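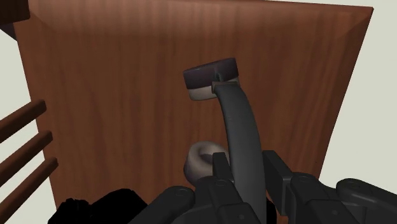
Those of you at the Jostville works will have heard by now that the two Erkitz arms start on the door line in May, and I've had so many kind (and a few worried!) questions about it that I thought I'd better put something down in writing. The arms will be doing the handle checks, the ones where every handle gets worked 100 times before the door is passed, and anybody who has spent an afternoon on that bench will remember what it does to the wrist. Radwa Belhaj has been teaching them on the computer all winter, on simulated doors, and she's glad to show anyone who pops up to her office before 12.

What changes for us? The four of you on the bench move over to finishing and final inspection, on the same pay and the same shifts, and you'll have the last word on any door the arms turn down. Dunmore went through all this last year and the people there tell me they miss the chat more than the job, so we're keeping the long tea break, and the good kettle is staying where it is. Training sheets are in the canteen, next to the rota.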